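29 March 2023
By the Clernirside food desk

The owner of the Odera diner has bought ketchup from the same supplier for nine years.

"People notice when you switch," she says. "They won't say so - they just leave it."

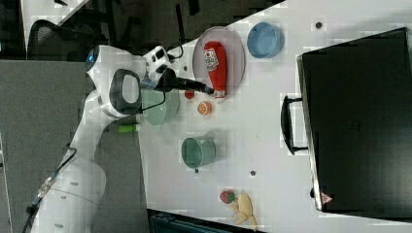 She tried a cheaper sauce in September and went through 40 bottles before giving up. "Too sweet. I was glad to see the last one go."
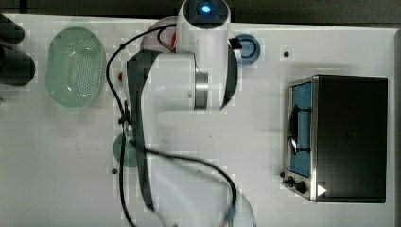 Prices are going up again, but the fries stay as they are.

Comments (2)

Bring back the onion rings.

Went Sunday, good fries.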